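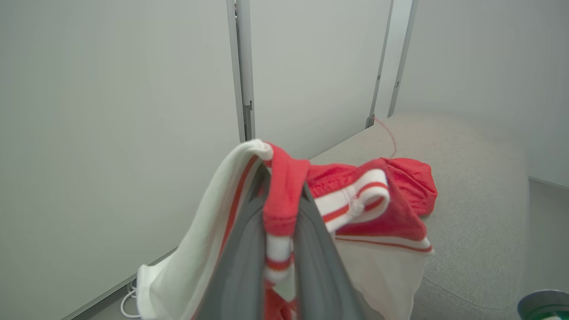 Red and white team wear

How do I stop red team shirts from bleeding onto the white ones?

I took over laundry for our rec basketball league in May and I'm already in trouble. We've got red stuff and white stuff with red trim, all polyester I think, and after one warm wash a bunch of the whites came out a sad shade of pink. I used regular powder from Groltumow, normal cycle, then the dryer. Is there any saving them? And can I ever wash the two together again, or am I doomed to double loads? I've got 27 players' worth of this stuff and a very small machine!
Posted by hoopsmom_kt

Answer from Triin Ķēniņš
Oh, I've been there. First thing, keep the pink ones out of the dryer, heat makes it a lot harder to shift. Soak them overnight in cool water with oxygen bleach (the color-safe kind, NOT chlorine, it can yellow polyester and wreck the lettering). I use the Dukeo tub, one scoop per bucket. Rinse, look at them in daylight, soak again if you need to. Mine took three rounds. Trim usually survives fine but test a bit inside the hem.
After that, cold wash only, inside out, reds on their own for the first few washes. I still keep them separate and it takes an extra 20 minutes, whatever.

Answer from dale_in_the_gym
just buy black ones lol

Answer from pennyforks
Agree with the soak. Color catcher sheets are worth a try too, I throw in two with a mixed load. They won't fix what's already pink. Also don't let a wet pile sit in the bag overnight, that's how I ruined a Lecomte warmup top that cost me 60 bucks. Still mad.

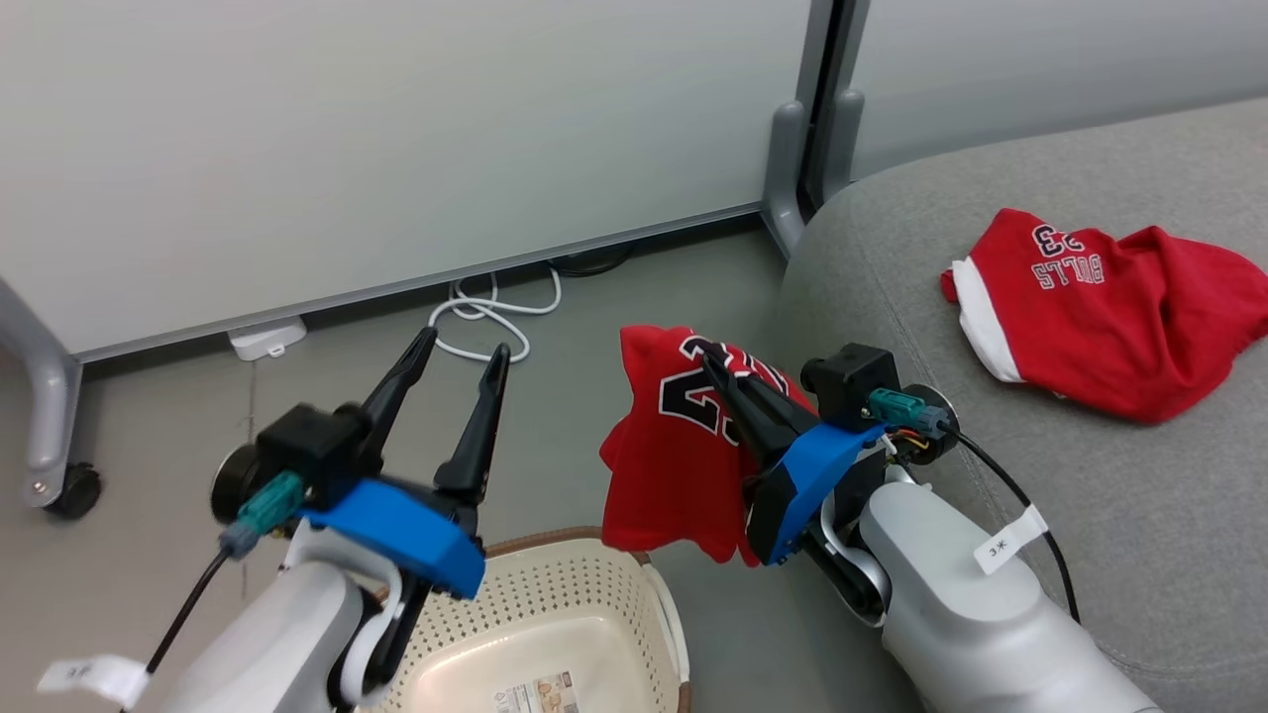 Can I iron the numbers on a basketball jersey?
Keep the iron off them. Turn the jersey inside out, lay a thin cotton cloth over it and use the lowest setting, or just hang it in a steamy bathroom for a while.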